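Small Shelf, Small Bathroom: A Talk With Mariama Asante
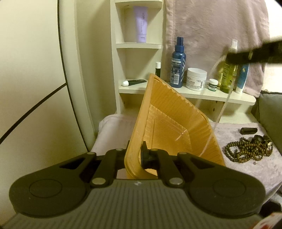 Dela Sarpong thinks a corner shelf should hold only what gets used every day, and told me so before I had my notebook open. Mariama Asante does not agree. The two have shared an apartment on Quaye Street since January, and the bathroom is where they differ.

"Dela would keep 2 things out and put the rest in a drawer," Asante said. "We don't have a drawer."

What they have is a white corner shelf on the wall, with a small compartment at the top and a long lower shelf for jars, tubes and a spray bottle. Asante clears it every other week. She takes everything down, wipes the shelf, and goes through the bottles.

"It takes me 10 minutes. The wiping is quick. Reading the labels is what takes time, when I'm looking for dates."

At her last apartment she had more than 12 bottles along the edge of the tub, and some of them fell in whenever she reached for the soap. She gave most away when she moved.

Tubes that stand on their caps stay upright, she said, so the last of the cream runs down to the opening. Jars go where she can reach them with one hand. She likes a plastic tray for loose items and picks ones with ribs on the inside. "A flat tray holds a puddle. With ribs, the bottom of the jar stays out of it."

I asked about towels. She folds the small ones and hangs the large ones, and washes light colors apart from the pinks after one bad load.

Sarpong came back in at this point to ask whether the lip balm had to live in the bathroom.

"It does," Asante said. "I put it on after I brush my teeth. If it goes in the bedroom I'll buy another one."

They are still talking about getting a cabinet.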